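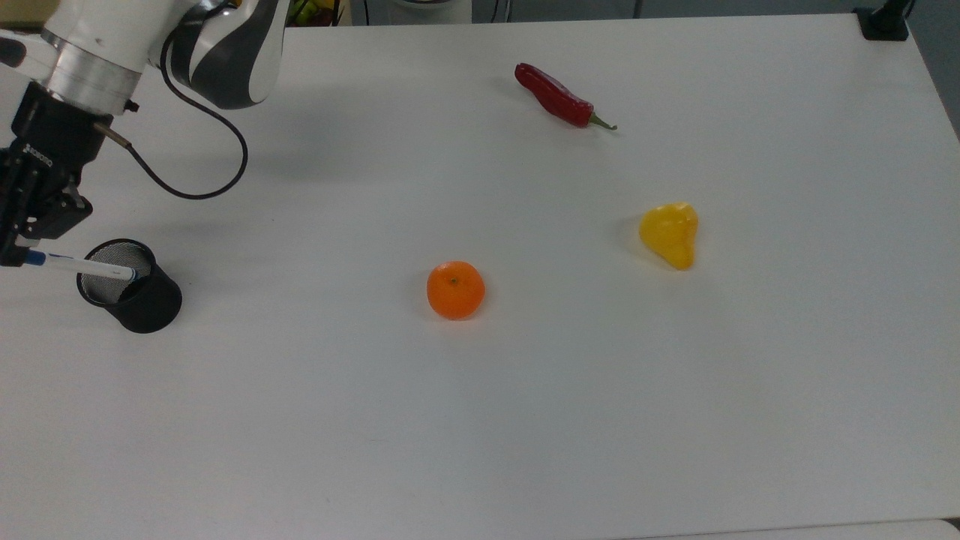
Feutres, stylos et plateau blanc : petit guide de survie

Il y a dans chaque maison une table qui sert à tout et un pot à crayons qui ne sert à rien. Le nôtre contenait, au dernier recensement, 3 feutres utilisables, un nombre indécent de feutres morts et une pile bouton dont personne ne réclame la paternité. J'ai profité du début d'année pour régler la question, table comprise.

Trier les feutres sans y passer l'après-midi

Prenez une feuille de brouillon et videz le pot d'un seul coup. Un trait par feutre, bien appuyé, et on décide tout de suite. Ceux qui écrivent vont à gauche. Ceux qui n'écrivent pas vont à la poubelle, et ceux qui écrivent gris clair alors qu'ils se prétendent noirs ont droit à une seconde chance, une seule. Ne remettez rien dans le pot « au cas où » : un feutre sec ne se repent pas tout seul dans l'obscurité.

Pour la seconde chance, tout dépend de l'encre. Un feutre à l'eau se réveille parfois si on pose la pointe quelques secondes sur un essuie-tout humide, avant de le reboucher et de le coucher jusqu'au lendemain. Un marqueur permanent préfère l'alcool à 70°, une goutte ou deux sur la pointe, fenêtre ouverte. Un feutre pour tableau blanc qui pâlit a souvent passé sa vie debout, pointe en l'air, et il suffit de le laisser une nuit tête en bas, bien bouché. Si le lendemain rien n'a changé, on se serre la main et on se quitte.

Le rangement, ensuite. À plat pour tout le monde, c'est la position qui fait le moins de victimes. J'ai acheté un range-couverts Sasero, dont les compartiments conviennent très bien, même si le vendeur tenait absolument à me parler de fourchettes. Une boîte à chaussures coupée en deux fait la même chose, en moins scandinave. Les bouchons orphelins se gardent un mois dans une enveloppe, puis se jettent sans regarder.

Quand le feutre a dépassé de la feuille

Cela arrive à tous les enfants et à la plupart des adultes qui font leurs comptes en soupirant. Sur un plateau blanc et lisse, on a de bonnes chances de s'en tirer à condition de ne pas attaquer d'emblée à l'éponge qui gratte. Dans l'ordre :

Eau tiède et savon de Marseille, avec un chiffon doux. Les feutres lavables partent là, comme promis sur la boîte.

Alcool ménager sur un coton, en tamponnant, toujours de l'extérieur de la tache vers le centre. Dans l'autre sens, on obtient une auréole mauve et une leçon de géométrie.

Le vieux truc du feutre effaçable : on repasse sur le trait permanent avec un marqueur pour tableau blanc, on attend 5 secondes, on essuie. J'étais persuadé que c'était une légende. Cela marche sur le stratifié et le verre, beaucoup moins sur une peinture mate, et pas du tout sur le bois nu, qui boit tout ce qu'on lui donne.

La gomme magique en dernier recours. C'est un abrasif très fin, et sur une surface satinée elle laisse un rond brillant que l'on verra chaque matin au petit déjeuner, pour la vie.

Essayez d'abord dans un coin, sous l'endroit où l'on pose la corbeille à pain. Rincez à l'eau claire après l'alcool. Et surtout pas d'acétone sur une table dont vous ne connaissez pas le revêtement. J'ai connu un guéridon Flaris qui était blanc aussi, avant.

L'entretien courant du plateau

Le blanc mat a la réputation d'être salissant. C'est injuste : il est aussi sale que les autres, il est simplement plus franc. Une microfibre à peine humide tous les soirs suffit, puis un coup de chiffon sec pour éviter les traces. J'utilise le nettoyant Ritaline, diluant une cuillerée dans un seau, parce que l'odeur me convient et que j'en avais acheté un bidon. Le liquide vaisselle ordinaire nettoie aussi bien, en petite quantité – trop de savon laisse un film qui accroche la poussière, et l'on frotte ensuite le savon au lieu de la table.

Pour protéger le plateau pendant les séances de dessin, ni nappe en tissu (l'encre traverse), ni papier journal (l'encre descend, et elle vient du journal). Un set de bureau, ou une chute de toile cirée, fait très bien l'affaire. Le mien, un Åberg acheté en mars, a tenu jusqu'à l'arrivée des paillettes.

Les paillettes feront l'objet d'une autre page, quand j'aurai fini de les ramasser.

Publié le 2 janvier 2019, rubrique Table et bureau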